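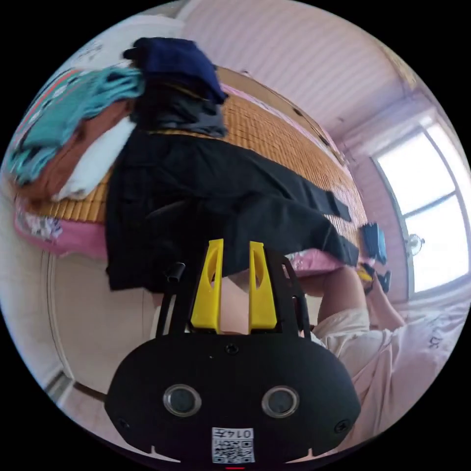 Garment set on the bed, wrist view, gripper open beneath the black item.

Print this page | E-mail this entry
Filed under: Notebooks > Manipulation > Cloth and soft goods
Reading time: 3 minutes

August, entry begun 9:40 a.m.

Purpose. To determine whether the revised segmentation rule improves grasp-point labels on household clothing when the only view available is the fisheye view from the hand-held gripper. The earlier rule was developed on single garments laid out on the bench at Flillgate. It has not previously been applied to clothing in a heap on a patterned surface.

Material. Demonstrations were recorded in a bedroom, on a bed covered with a woven bamboo mat. The mat is of particular interest to us. Its fine grid of slats produces strong regular edges, and the Leline edge filter has a known tendency to favour these over the softer boundaries of cloth. The dark garments present the opposite difficulty, having very little internal contrast. The black item hangs over the edge of the bed, directly beyond the fingertips, and the labeller must decide where it ends.

Method. Each demonstration is divided into approach, closure, lift and release. Under the old rule, the grasp point was taken from the frame in which finger width first fell below threshold. Under the revised rule, proposed by G. Priedītis, it is taken 5 frames earlier and projected forward along the wrist trajectory. Finger width is read from the yellow fingers by colour. Both rules were run on the same 100 demonstrations, and the output was compared with hand labels by D. Dambrauskienė, who did not have access to either set of results. A label is accepted if it falls within 3 cm of the hand label.

Result. The old rule was accepted in 40 cases. The revised rule was accepted in almost twice as many. The gain is concentrated in the dark garments. Turquoise and white items were already handled adequately, and the change there is small enough that I would not report it.

Remaining failures are mainly of one type. Where one garment lies on top of another of similar tone, such as navy over charcoal, the projected point is placed on the lower garment. I do not believe this can be corrected by moving the frame offset. It appears to require depth, or a second view.

Checks outstanding.
- Rerun with the Leline filter disabled, mat demonstrations only.
- Confirm that the fisheye calibration in the Pulero loader is the current one. Two versions remain in the shared folder, and the older should be removed.
- Daylight from the window is strong. Compare the yellow threshold against the evening recordings before it is fixed for the whole set.

Note on terminology. The Lukoševičius protocol uses "contact frame" for what we call the closure frame. The label files follow our usage. Colleagues merging the two sets should rename the field before import, as the loader does not issue a warning.

4:15 p.m. Filter rerun started on the second workstation. Please leave it logged in. G.P. to review the navy and charcoal failures and mark those in which the hand label is itself in doubt.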